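양팔 조립 셀에서 왼팔이 핀을 놓고 안 올라오는 증상

작성자: 새벽배선
분류: 고장/안전

부품 조립 보드로 양팔 작업을 돌리고 있습니다. 팔 컨트롤러는 Hubmann, 손은 Wasberg 다관절 핸드입니다. 작업은 핀을 집어서 플레이트 구멍에 세우는 단순한 내용이고 속도도 낮게 잡아 놨습니다.

문제는 왼손이 핀을 세운 다음 손가락을 벌리라는 명령을 받고도 가끔 안 벌어진다는 겁니다. 컨트롤러 로그에는 열림 완료로 찍힙니다. 그래서 팔은 다음 동작으로 넘어가서 위로 올라가고, 핀이 플레이트째 딸려 올라옵니다. 어제는 187번째 사이클에서 플레이트가 떨어져 테이블 모서리를 맞고 바닥까지 갔습니다. 사람은 펜스 밖에 있어서 다치지 않았습니다.

전원 내렸다 올리면 한동안 멀쩡합니다. 오른손은 같은 펌웨어인데 한 번도 안 그랬습니다. 비슷한 경우 겪어 보신 분 계신가요?

댓글 9

너트풀림
로그의 열림 완료가 위치 피드백 기준인가요, 아니면 명령 전송 기준인가요? Wasberg는 기본값이 명령 전송 기준이라 손가락이 안 움직여도 완료로 뜹니다. 설정 메뉴에서 확인해 보세요.

새벽배선
확인했습니다. 말씀대로 명령 전송 기준이네요. 위치 피드백으로 바꾸면 사이클이 좀 늘어지던데 그래도 바꾸는 게 맞겠죠.

너트풀림
당연히 바꿔야죠. 열렸는지도 모르고 팔을 올리는 게 지금 문제의 절반입니다.

그리스한통
저는 설정보다 케이블 쪽을 의심합니다. 손목을 넘어가는 케이블이 반복 굽힘을 받으면 통신이 순간적으로 끊깁니다. 저희는 Presex 케이블 쓰다가 똑같은 증상이 났고, 교체하고 나서 없어졌습니다.

사분의삼박자
케이블 단선이면 통신 에러가 떠야 하지 않나요. 로그가 깨끗하다고 하셨는데 케이블부터 갈라고 하는 건 순서가 아닌 것 같습니다. 재부팅하면 괜찮아지는 것도 펌웨어 버퍼 문제에 더 가깝습니다.

그리스한통
재시도 횟수가 높게 잡혀 있으면 에러 안 뜹니다. 짧은 끊김은 재시도로 덮이고 로그에도 안 남아요. 재부팅 후에 팔이 원점으로 가면서 케이블이 펴지니까 잠깐 괜찮아 보이는 거고요. 저도 펌웨어만 붙잡고 있다가 시간 다 버렸습니다.

사분의삼박자
그럼 같은 펌웨어인 오른손은 왜 멀쩡하냐는 질문에는 케이블 쪽이 설명이 되긴 하네요. 그래도 재시도 카운터부터 뽑아 보고 판단하시죠. 부품 주문은 그다음입니다.

안전담당_울산
원인 찾기 전에 운전부터 멈추시는 게 맞다고 봅니다. 물건을 쥔 상태를 제어기가 모른다는 건 안전 문제입니다. 속도가 낮다고 괜찮은 게 아니에요. Glenys Holroyd가 쓴 그리퍼 고장 사례집에도 열림 확인 없이 후퇴하다가 난 사고가 따로 정리돼 있습니다. 펜스 안에 사람이 들어갈 때는 손 전원까지 차단하는지도 점검해 주세요.

새벽배선
손 전원은 비상정지에 안 물려 있었습니다. 팔만 멈추고 손은 쥔 채로 남습니다. 이건 제가 놓친 부분입니다. 일단 자동 운전은 중지했고 수동으로만 움직이고 있습니다. 작업 자리 올립니다.

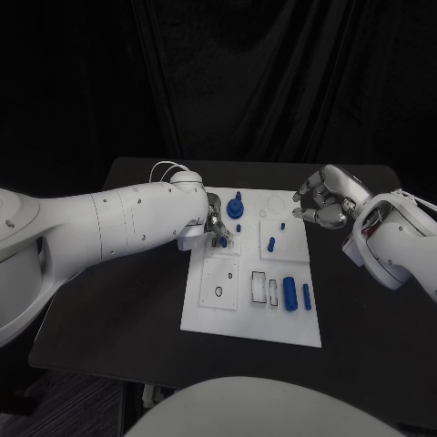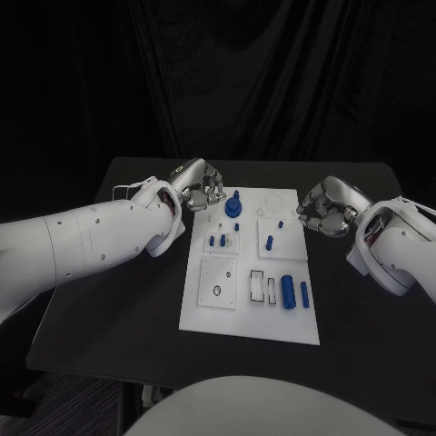 재시도 카운터는 뽑아 봤습니다. 왼손은 한 사이클에 최대 30회까지 올라가고 오른손은 0입니다. 통신이 끊기는 건 맞는 것 같습니다. 손목 위로 흰 케이블이 고리처럼 넘어가는 자리가 두 사진 모두 왼팔에 보이는데, 그리스한통님이 말씀하신 굽힘이 여기서 생기는지부터 보려고 합니다. 손목을 끝까지 돌린 상태로 세워 놓고 카운터가 오르는지 재고, 다음에 고리를 느슨하게 풀어서 다시 재겠습니다. 케이블은 Esalix 제품으로 견적만 받아 놨습니다.

안전담당_울산
손 전원을 비상정지에 바로 물리면 쥐고 있던 물건이 떨어질 수 있습니다. 무전원일 때 손가락이 유지되는지 풀리는지 먼저 확인하고 회로를 바꾸세요.

사분의삼박자
카운터가 그렇게 나왔으면 제가 틀렸네요. 다만 재시도 한도는 5 정도로 낮춰 두세요. 지금 설정이면 케이블을 갈아도 다음번에 또 모르고 지나갑니다.

그리스한통
고리 풀 때 너무 길게 남기지 마세요. 저희는 여유를 많이 줬다가 늘어진 케이블이 지그에 걸렸습니다. 손목 양 끝 자세에서 팽팽해지지 않을 만큼만 주면 됩니다.

새벽배선
네, 한도는 낮췄고 열림 확인도 위치 피드백으로 바꿨습니다. 손 전원 쪽은 제조사에 무전원 동작을 문의해 놓은 상태입니다. 측정 결과 나오면 이 글에 이어서 적겠습니다.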